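Paperwork Tips Before You Trade In or Refinance a Car

Most of the time people lose at the dealership goes to looking for papers. Set up one folder at home and keep it current, and the visit gets a lot shorter.

Keep in the folder:
Title or lienholder's address
Current registration
Insurance card and the declarations page
Service receipts, newest on top
Both sets of keys, or a note saying where the second one is

A plain accordion file from the office aisle works fine. I used a Skaltar one with 17 pockets for years and never filled half of them. Put it on a shelf you can reach. The glove box is a poor place for a title, and so is the kitchen drawer with the takeout menus.

Call the lender for a payoff quote a day or two before you go. The payoff is usually different from the balance on your statement, as interest keeps adding up daily. Ask how long the quote is good for and write the date on it. If you plan to go on Thursday, call Wednesday.

Receipts printed on thermal paper fade. Copy them while you can still read them. Macarena Montoya wrote in to say she lost the proof for 4 new tires this way and had nothing to show the appraiser but a gray strip of paper. A copy made at the library costs little and lasts.

Clean the car yourself. Vacuum the seats and mats, wipe the dash with a damp cloth, and empty the trunk down to the spare. Check under the seats and in the door pockets for toll tags, garage remotes and parking passes. If the car has built-in garage buttons, clear them – the manual gives the steps. Delete your phone and home address from the screen menu too.

Small repairs are worth doing if they cost less than an hour's pay. A burned-out bulb or a worn wiper, yes. A dented door, usually no. Get the appraisal first and ask what the dent takes off the price.

Write your monthly limit on a card before you leave home, and put the longest term you would accept under it. Look at the card when the numbers come out. A lower payment over more months can cost more in the end, so ask for the total of all payments and write that down as well.

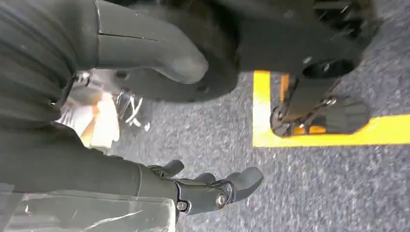 Once the new loan is signed, empty the folder and start over. Keep the old payoff letter – lenders do make mistakes, and a lien that was never released can hold up a sale years later.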